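Getting things off the floor

2020-11-20 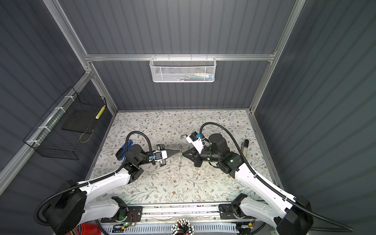

White mesh basket on the crossbar, black wire basket cable-tied to the rail on the left.

I moved in August from a two-bedroom house in Tindon to a studio on Anozie Street. The main room is 155 square feet. I knew that when I signed the lease, but I had never lived in a room that size and the number didn't mean much to me. I had been in the house for 14 years and I brought too much with me.

For the first few weeks I did what I have always done, which was put things in boxes and put the boxes on the floor. In the house that worked, or at least there was always another corner. In the studio the boxes went along the wall under the window, then along the wall by the bed, and then I was turning sideways to get to the bathroom. I was also moving four boxes every time I wanted the iron.

The landlord, Oldřich Šťastný, came by to look at the radiator and had to step over most of it. He didn't say anything about the mess. He did say the last tenant had hung nearly everything, bike included, and that I was welcome to use the same screw holes. I hadn't noticed there were any. They had been filled and painted, but you can find them if you run your hand along the wall.

So I started hanging things. The first was a plain rail over the kitchen counter, with hooks for the pans and the colander. It took an evening and freed up a whole cabinet. The cabinet now holds all the food I own, apart from potatoes and onions. Those are in a bag on the back of the door.

After that I bought six baskets from Clundik, the housewares store by the bus station. Some were wire and some were solid plastic, and I would only buy the open kind again. With the solid ones I forget what is in there. I found two packs of batteries in one last week, after going out to buy batteries. With wire or mesh I can see enough to know whether it's worth taking the basket down.

Small things fall through wire, though. Pens, screws, anything with a thin handle. I cut a piece of cardboard for the bottom of one and it works fine. It looks like cardboard.

I have used cable ties for a lot of this. They are cheap, they hold better than the little hooks that come with the baskets, and if you put something in the wrong place you snip them off and try again. I moved the mail basket three times before I stopped hitting my shoulder on it. Buy the longer ones — you can trim a long tie but there is nothing to be done with a short one.

Heavy things I left low. I tried my tools on the wall for a day and didn't like looking at them from the bed, so the toolbox is under the desk again. Same with the sewing machine. Books too, what's left of them. I sold or gave away almost half and I've missed one so far, a paperback about canals that I had already read twice.

The closet is still bad. It has one rod and one high shelf and I need a chair to reach the shelf, so whatever goes up there stays up there. I have been looking at a hanging organizer called the Pamby, with fabric pockets down both sides, but the reviews are split between people who love it and people whose rod came down. My rod already bends in the middle with the winter coats on it. I may ask about putting in a bracket first.

My sister asked if it feels cluttered, having so much on the walls. A bit, yes, mainly in the kitchen. But I can sweep the whole floor in a few minutes now and I don't have to lift anything to do it, and I can open the window all the way. There's one box left by the door with cords and chargers in it. I've been meaning to go through it since the move and I'll probably get to it over the holiday.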